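Zirkine boards > Manipulation > Methods and results

Thread: Taped grid vs random starts, our numbers

nandow_vusi wrote:
Ok quick write up before I lose the notebook. We wanted to know if gridding the floor and stepping start positions through the cells beats just chucking things down wherever. Same policy, same training budget, 260 demos each way. Task is the tennis ball can, find it, grip it, stand it in another cell. Tested on 160 starts per policy, same starts for both.

Grid: 69 per cent success. Random: 58.

More than I expected tbh. Most of the gap is from the far cells. People doing "random" by hand put everything in the middle.

mpho_ms wrote:
How many operators in the random set? If it was one person that's not random, that's one person's habits.

nandow_vusi wrote:
Two. Me and Nandi. So yes, fair.

stirnau_lurker wrote:
what's the grid made of, is the camera seeing it? if the policy can see the lines then it's a coordinate system you've given it for free. random group had no lines I assume??

nandow_vusi wrote:
Painters tape on brown paper. And no, lines were down for both sets, we just ignored them for random. Same paper, same tape, didn't relay anything in between.

The left arm does the can work, here's a grasp position at the rim: 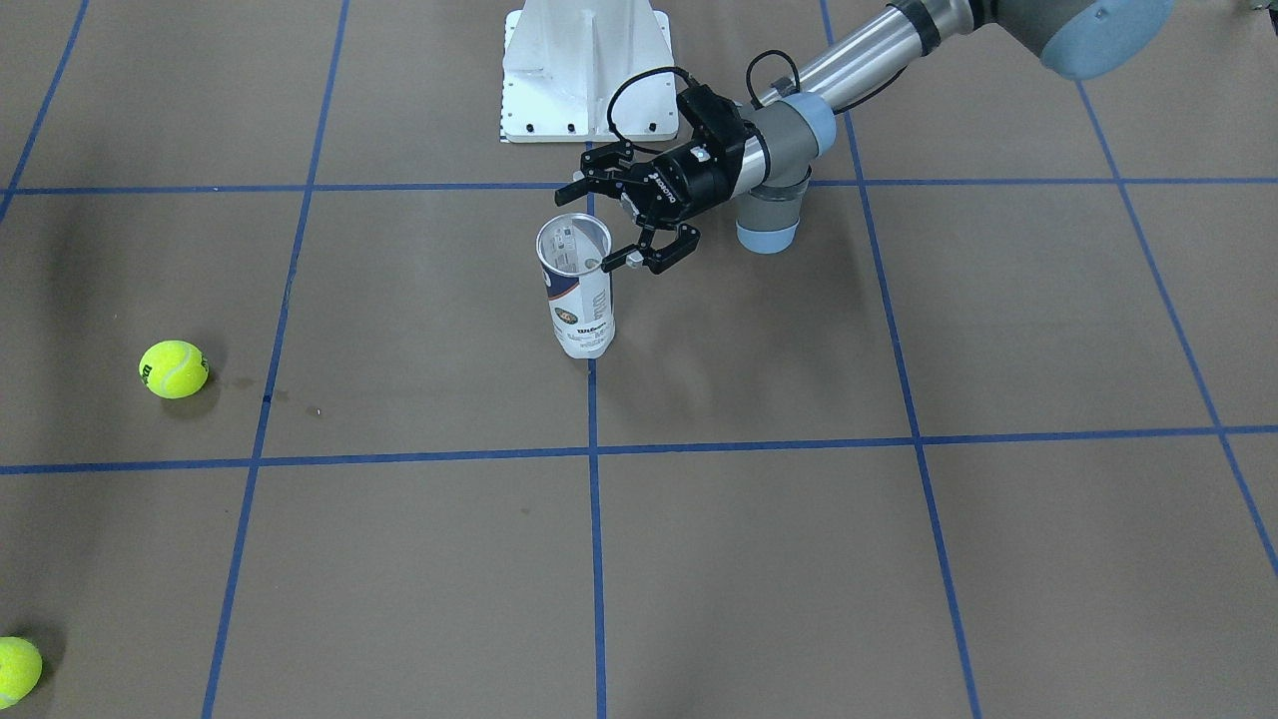 Left gripper at the rim of the can, lid off. Two balls on the left are distractors.

Cells aren't square to the camera, so they fan out towards the bottom. Cell size on the floor is what we stepped through, not size in the view. Somebody will ask.

M. Buthelezi wrote:
I'll ask something else. Why the rim? One finger over the top and the other by the edge of the opening looks a rotten approach for a tall can. We went round the body and our drop rate went right down. Your 69 might be a grasp ceiling and nothing to do with coverage.

nandow_vusi wrote:
Rim came out of the demos, we didn't script it. Body grasp needs the wrist lower and the operators hated it. But both sets were told the same thing so the comparison should hold even if the ceiling is low.

M. Buthelezi wrote:
"Told the same" and did the same are different things. Did you label grasp type?

nandow_vusi wrote:
No. Could go back through them. Groan.

sipho_b wrote:
do it, it's an afternoon. we had a result in February that vanished completely once we split by grasp. looked like a lighting effect, was one operator who liked coming in from the side

also that dark patch on the paper next to the ball. was it there for both sets? we've had a policy lock on to a mark before, swear to god

nandow_vusi wrote:
Don't know. Will check the first episodes of each. If it's only in one set I'll say so here.

mpho_ms wrote:
I think the stain is a red herring personally. A blotch off to one side isn't buying you 11 points. Operator habit is. Get the random starts from a script that prints a position and makes people use it, then rerun. If grid still wins I'll beleive it.

N. Gumede wrote:
Other half of the "random" set here. Mpho is right about the middle. I plotted my own starts last night and it's embarassing, nearly all of them bunch up in easy reach of the arm. But isn't that the finding? Anyone collecting by hand does this. Grid fixes it for the price of a roll of tape.

mpho_ms wrote:
Then the claim is "grid beats lazy humans", fine, useful even. Title says random though.

N. Gumede wrote:
Title can change. Vusi?

nandow_vusi wrote:
Can't edit titles after an hour on this board. Will put "hand placed" in the writeup. Scripted starts is a third condition, can do it if Kekana lets us keep the floor another 6 days.

stirnau_lurker wrote:
still not happy about the tape. lines in both sets means grid policy could've learned can-relative-to-line and random couldn't as well. run the test with bare paper. you don't even need to retrain

M. Buthelezi wrote:
Seconded, that one's cheap. I'd do it before the relabelling.

nandow_vusi wrote:
Hm ok. New paper means pulling up all the tape and I'd want it back after in the same place. Will mark the corners. Bare paper first, then grasp labels, then scripted starts if we get the time. Posting the start positions for both sets tonight so people can plot them themselves.

sipho_b wrote:
csv please, not the screenshot of a spreadsheet like last time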